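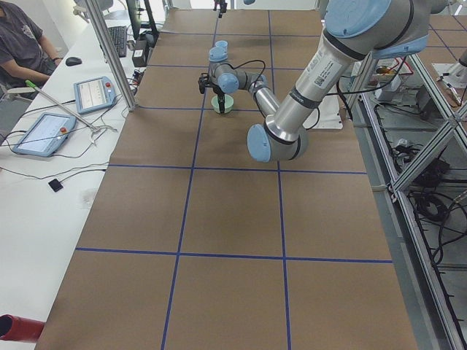

June, evening

Finished the table covering by lunchtime, which was later than I wanted. The old paper came off in three long pieces and left a line of glue down one side that had to be rubbed away with a damp cloth and then a dry one. Shadi Harb had promised to help but was held up at Wastance until eleven, so I did the first half alone.

Kraft paper again. We talked about white last month, and I bought a short length to try, but it glared under the lights and showed every thumbprint. The brown is easier on the eyes by four in the afternoon. The new roll is from Palla and is a bit heavier than the one before. It creases less when you pull it tight, but it fights you at the corners. I folded the long sides under and taped them beneath, pressing with the back of a spoon.

Then the grid. Dark blue tape, same as before. I measured the two long lines from the left side this time and ticked them in pencil every 17 centimetres, then ran the tape down in one go, Shadi holding the roll at the far end and me walking backwards. It goes on much straighter with two. By myself I always stop halfway to check, and there is a wobble wherever I stopped.

The crosswise lines took longer. The near one is out. It drops at the right-hand end, enough that you notice it from the door. I had measured both ends, so I must have read the tape measure wrong on one side. Shadi thought we should lift it and do it again. I tried a corner and the tape began to take the top of the paper with it, so I pressed it back down and left it. The cells on that side are a little different in size from their neighbours. I have written this in the table book so that no one works from the old sizes.

Lunch was the rest of the lentil soup and the heel of the loaf. Shadi had a pasty. We ate on the back step, where there was a breeze. Talked about the flat in Jostik Road, which Shadi has now seen twice and still can't decide on. The kitchen is good, the bathroom has no window, and the rent goes up in the second year. I said I would want the window. Shadi said I would never look out of it.

Afternoon on the list for Ní Mhurchú. They want everything by the end of the month, and the list has grown to 8 pages, mostly because the same things are on it under two names. I went through with a ruler and a red pen and took out the doubles. "Small cup" and "round pot" were the same item. So were "tray, flat" and "plate, thin". I have settled on the shorter name in each case. It came down to just under six pages and I will type it up tomorrow if the morning is clear.

Also on the phone to the tape people. A full carton is 1,000 metres, which would see us through to next year and probably beyond, but there is nowhere to put it except the cupboard under the stairs, and that gets warm. The last lot we kept in there went gummy at the edges. Ordered a half carton. The woman said delivery would be in nearly a fortnight. I have two rolls left, so that should do, provided we don't redo the near line.

Things to remember for the next covering:
Start at eight, before the phone.
Two people for the long lines.
Measure both ends, and have the other person read the numbers out.
Cut the paper a hand longer than seems right.
New blade in the knife. The old one dragged and tore the first sheet, and I wasted a good length of it.

Swept up after five. The offcuts are rolled and standing behind the door, the big ones anyway. I might use them for lining drawers. The pencil marks still show in places if you bend down to look. I started on them with the rubber, but it was leaving shiny patches on the paper, so I stopped.

My knees are sore from doing the underneath. Had a bath, then eggs. Rang Mum, who has had her front gate painted green and isn't sure about it. She wants me to come and look at it before she says anything to the painter. Told her I would drive over when the list is off my hands.

Must take the tape measure out of my coat pocket before morning.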